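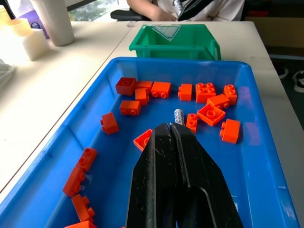
The council voted last month to move Plaltville to a two-year budget, and most of the coverage treated it as bookkeeping. I think it changes who has power in the building, so I am going to go through the ordinance section by section, or at least the sections that matter. The full text is on the clerk's page under June.

Section 2 replaces the annual budget with a two-year one. Department heads submit once, in the odd year. In the even year they may ask for an adjustment, but only through the manager's office. Under the old rules a department head could go straight to the council's finance panel with a request, and several did so every year. That route is gone.

Section 4 sets the threshold for a transfer that needs a vote. It was $2,000. It is now indexed, with a formula tied to the total of the fund. I ran the formula against the current general fund and the parks fund. Parks comes out at $2,727, so a small change. The general fund figure depends on whether you count the reserve, and the ordinance does not say. I wrote to the clerk's office and got a polite answer from A-yeong Cho, who confirmed that the question had been raised in drafting and left to the manager "by practice." In other words, the manager decides what the manager can move without asking.

Section 7 is the one people should have argued over. It lets the manager carry unspent money from the first year into the second without a vote, as long as it stays in the same department. The old rule swept it back to the general fund. There is a fair case for the new one. The sweep encouraged spending in the last two months of the year, and anyone who has watched the street department buy signs in a hurry knows what that looks like. But the sweep also forced a public number. Every fall there was a line on an agenda saying how much each department had failed to spend, and a member could ask why. The new ordinance requires a report of the carried amount. It sets no date for the report and does not say who receives it.

Chukwuemeka Afolabi offered an amendment to fix that. It would have required the report to be placed on a regular agenda within 70 days of the end of the first year. It failed by one vote. Soo-ah Koo, who voted against it, said the deadline would fall before the audit was complete and the figures would be wrong. I checked the last four audits. Two were finished inside that window and two were not, so her objection is half right. A later deadline would have answered it. No one moved a later deadline.

I-seul Chae voted for the amendment and then for the ordinance without it. Her statement says she expects to bring the report requirement back as a separate item. I have put that in my notes and will check.

A few smaller points.

The public comment rule in Section 9 is unchanged, despite what was said on the neighborhood list. You still get three minutes at each hearing. What has changed is that there are half as many hearings over two years, because the even year has only the adjustment hearing, and that one is optional if the manager proposes no adjustment.

The petition against the ordinance had 294 signatures when Mal-soon Baek handed it to the clerk. It has no legal force. A referendum petition would need a different form and a share of registered voters, and the window for filing one closes 30 days after publication in the paper of record. The published notice gives the title and the section numbers only.

The state law allows two-year budgets for cities of our class but says the second year must be "adopted." Our ordinance says the second year is "confirmed." I don't know if a court would see a difference. The city attorney's memo does not mention it.

I plan to request the worksheets behind the Section 4 formula next. If they give the reserve treatment, I will post the numbers for every fund and correct anything above that turns out to be wrong.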